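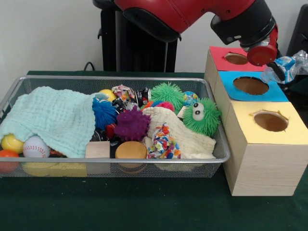 The arm with a wrapper in its fingers, next to the red-topped box.

Urkilen sells the Sutex finger set as a swap anyone can do in a lunch break. I paid 76 pounds for ours in January and I'm not convinced. The fingers are fine. The setup is the trouble: the leaflet gives one page to zeroing the grip and wants it done again every 3,000 cycles. Ours drifted at 1,848.

Zeroing took me 53 minutes the first time, mostly spent hunting for the right menu. The Agyeman shop sells a gauge for it. A feeler blade does the same job.
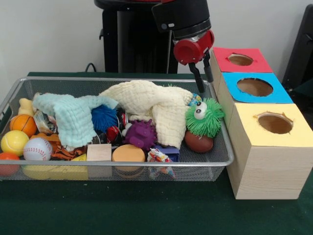 Finger clearance is where I'd want better advice. The leaflet says to set the safe height over a flat tray – no use to me. With a fuzzy green toy sitting up at the back corner of a mesh basket, the tips have very little room, so I set the height from the tallest thing in the load and check it again after every refill. The rim needs its own margin too.

Cendwood's older set was slower to fit but held its zero. I've kept the Sutex on for now. Three stars, and one of those is for the screws, which are decent.

June 4, 2024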